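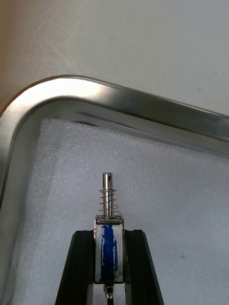 *A push-pull solenoid held upright between two black gripper fingers.*

The settlement at Clirkar was signed in May, and the people it covers are still working out what it changed. One of them, a former assembly technician at the firm's Prunddale site, agreed to talk on condition that her name was left out. She received back pay and a corrected reference. She did not ask for her job back.

Her claim was about equal pay. She had been on the same bench as two men for almost 6 years, doing the same work to the same job sheet, before she learned that both were paid more.

"A payslip got left on the photocopier," she said. "I wasn't looking for it. I put it face down and went back to work, and then I thought about it all weekend."

The gap came to 948 pounds a quarter. Her line manager told her that the men had been hired at a different time and under a different grade. She asked to see the grading paper and was told it was being revised. She asked again in writing, and kept a copy of the letter.

"That letter did more for me than anything I said out loud," she said. "When it got to the tribunal stage, the date on it mattered."

The firm's first offer was 3,069 pounds with a confidentiality clause. She turned it down on her adviser's recommendation. By then other women at Prunddale had begun to compare grades, and the case widened. The site employs 300 people, and the claim ended up covering the assembly and test sections, though not the warehouse.

Perero, the law practice that took it on, asked each claimant for a written account of an ordinary working day. She found that part hard.

"You forget what you do. I wrote half a page. They sent it back and said, what do you do when a part fails, who do you ring, who signs it off? In the end it was nine pages."

The men on her bench were asked for the same thing. One gave a statement for her side. The other declined, and she said she did not hold it against him. "He had a mortgage and two years to go. We still speak."

A hearing date was set and then dropped when the firm agreed terms. Clirkar did not admit liability. Under the settlement it has to publish its grades to staff and review them every year – the first review has not come out yet.

She now works for Hồ, a smaller company on the other side of town, where the pay bands are pinned up in the canteen. The hourly rate is slightly lower than the one she had been claiming.

"I knew that when I took it," she said. "I can see what everybody else gets, and I can see what I'd get if I moved up. I'd never had that before."

Asked what she would tell someone in the same position, she said to join a union first and to check the time limit, which she came close to missing. She also said to write things down on the day.

"I've still got the notebook," she said. "My daughter wants me to throw it out."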